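Mugs, please bring them back to the tea corner

The Wednesday tea corner in the Vomdale hall opened again in November, and I was asked to write a few lines for the newsletter about the cups. We served 100 drinks on the first afternoon, which is more than I had hoped for, and after this the washing up was quite long.
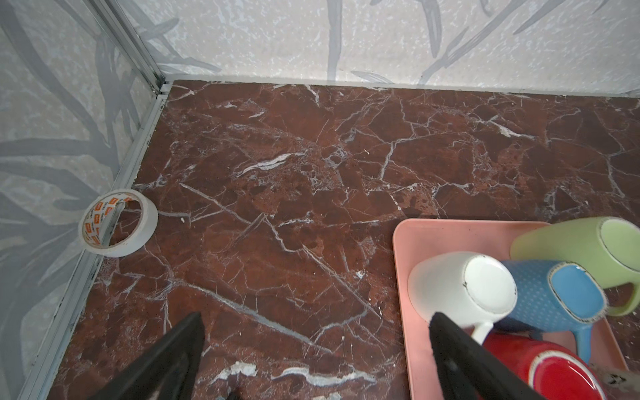

Mugs chip most easily when they are put down in a hurry. I have seen it many times in my own kitchen, and I am not better than others. If you collect them on a tray, as with the pink one, please do not lay them on their sides one against the other. The white mug has already a worn rim at the bottom, a little chipped, and I would like to keep it for some more winters. Stand them upright and make two trips if it is necessary.

When they are dry, they go at the back of the table in one row. The order of colors is not important to me, but the handles should be free, so that people with stiff fingers can take them easily.
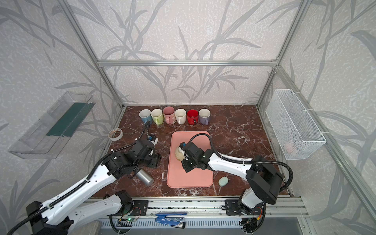

Bread rolls come from Ruppert again this season, and they are delivered before the doors open. Please put them out only when the first guests sit down, because they become hard quickly in the heated room. Soap and tape have their place in the drawer under the sink, away from the food. Who would like to help with drying can write the name on the list by the door.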